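4.2 Where the shoes go

Wiegand and Kwok asked the households in the Cameck sample where shoes were meant to live, and then where they lived. The two answers agreed in 2 homes out of 10. In the rest, the rack held the shoes no one was wearing that season, while the pairs in daily use lay by the door in what one respondent called "a kind of order."

Height mattered less than we had hoped, having devoted a whole chapter of the proposal to it. Residents used whichever shelf they could reach without putting down their groceries. Slip-on shoes reached the rack more often than laced ones – perhaps because they are already off by the time the owner remembers the rule. Households with up to three pairs per person kept to the rule longest. Beyond that, the rule was still quoted, mainly at guests.

We follow Vogler in calling a pair "shelved" when both shoes rest on the same board, however far apart. Stricter definitions were tried and left us with very little data (Figure 3).

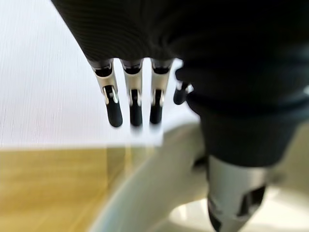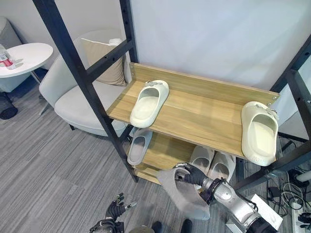

Figure 3. Second image: two slides on one board, shelved under the definition used in this section if they are a pair.

Does a larger rack lead to fewer shoes by the door?
Only for the first few weeks, after which the household buys more shoes.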